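Loan with an obligation to buy: which season does the fee count in?

Posted by Fatemeh Mahmoudi, 20 December 2022

Our supporters' site tracks transfer spending. Stomus took a winger from Mutano on loan until June, with an obligation to buy for €5m if he makes 40 appearances. Do I book the fee now or when the clause triggers? Two of our editors disagree.

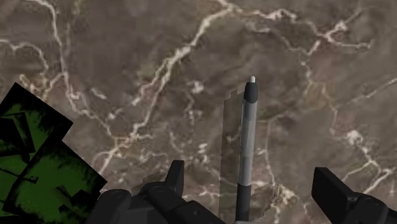 Pen on marble.

Consuelo Tello

Book it when the condition is met, unless the condition is a formality. A clause tied to one league point is treated by most accountants as a purchase from day one. Forty appearances in half a season is not a formality, so check whether the count carries over from an earlier loan. Any loan fee goes in the current season either way.
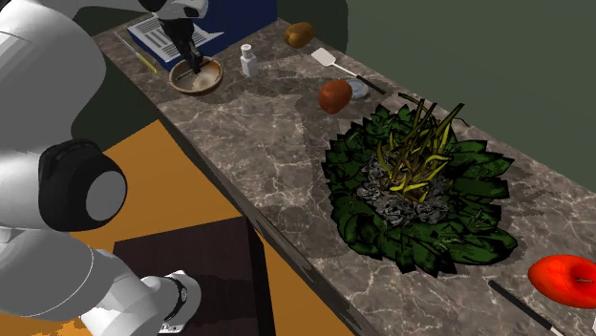

Amortization starts on the date of the permanent registration and runs over the contract length. Keep the loan months out of it. I use one sheet per player, with the fee, the start date and the expiry. A long item should run diagonally across the sheet, one step down per season, the way the countertop goes from upper left to lower right in the picture. Overlapping contracts are then easy to spot. Add-ons get their own row when they fall due.

Clirnby

Just put it in this season. Asadi did that with their striker and the papers all did the same. 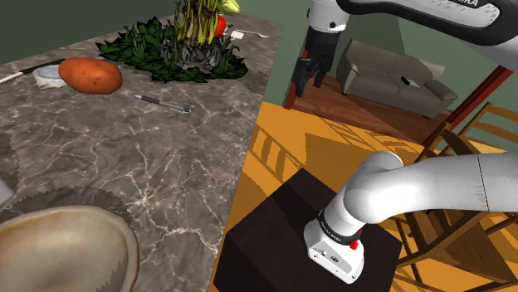

The papers list the headline price, though, so if you want to match the club accounts later you will need a second column.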